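Reference > Robotics > Data collection > Hand-held grippers

Endov hand-held gripper kit
October, by Lucrezia Piras

The Endov is a hand-held gripper kit sold by Jillitent for recording household tasks. A person holds the tool and does the task with its two fingers while a camera on the tool records. The recordings are used to train robot arms in jobs such as folding, stacking and making beds.
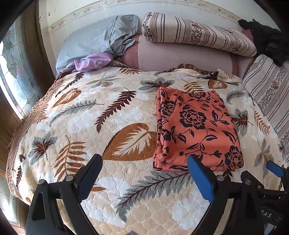

Jillitent sells the kit in one version only. It comes in a hard case with the gripper, a charger, a wrist strap and 4 spare finger pads. A printed guide covers setup and cleaning. The list price is $2,608, and schools may order at a lower price on request.

Use

The user starts a recording with a trigger button, does one task and presses the button again to stop. Most people learn the grip in an afternoon. Folded cloth is considered the hardest common item, as thin layers slip apart when only the top one is pinched. The guide suggests closing the fingers slowly and lifting from a corner. Patterned bedding is allowed and the company encourages it, so that the recordings are not all made on plain sheets.

The battery lasts 6 hours. Recordings stay on the tool until it is connected to a computer, where a program called Szekeres sorts them by task and removes clips that are too short. Szekeres is included for the first year and must be paid for after that.

Service plan

Buyers who do not want to record for themselves can order finished sets through Undport, a sister service. An order covers 100 recordings of one task, made in private homes by paid workers. The customer picks the task and the type of room. Undport does not accept orders for kitchens with open flames.

Reception

Reviewers have liked the low weight of the tool and the way the pads hold fabric. Complaints mostly concern the strap, which loosens during long sessions, and the price of Szekeres after the first year. Replacement pads were out of stock for much of the summer. A left-handed version has been announced, without a price.

See also: bed making, cloth folding, robot learning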